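Chapter 6
Who Says It Is a Tradition?

Most books on folk sports begin with a date. A game was first played in such a year, by such people, on such a field, and it has come down to us unchanged. Students copy the date into their notes and move on. This chapter asks you to slow down at that first sentence, where the weakest claims tend to be found.

Take the log race of Osgate. Two teams carry a tree trunk from the river to the market square, and the first to drop it against the church steps wins. The town's website says the race is 234 years old. The sign at the bridge says it is "older than the town." Both cannot be right, and neither gives a source.
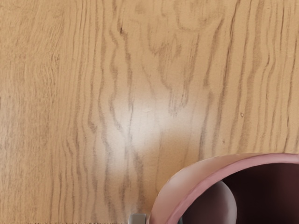

When Sylvain Lecomte went through the parish books, he found no race at all before a bill for broken steps, and the bill does not say who broke them. He did find a wrestling day, held each June, which no one in Osgate now talks about. His guess is that the race grew up after the wrestling was banned. It is a fair guess — but it is still a guess, and later writers have repeated it as fact.

The same thing happened with Karaki, the stick-and-ring game played in the hills above Mondska. Guidebooks call it a warrior's game. The evidence is one song, written down late, in which a man with a stick chases another man. He may have been playing. He may have been owed money.

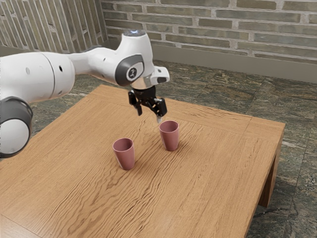 Why do such stories last? Part of the answer is that they are useful. An old game draws visitors, and a very old game draws more. The Mondska final had 2891 paid entries in its best year, and the program sold at the gate carried the warrior story on its first page. I would not call this lying. Still, the people who print the story have little reason to check it.

As you read the nine cases that follow, keep a simple record for each. Write down the earliest source, who made it, and how long after the event. If the only source is the Sturnenier collection, write that down too, as its editors seldom said where they heard things.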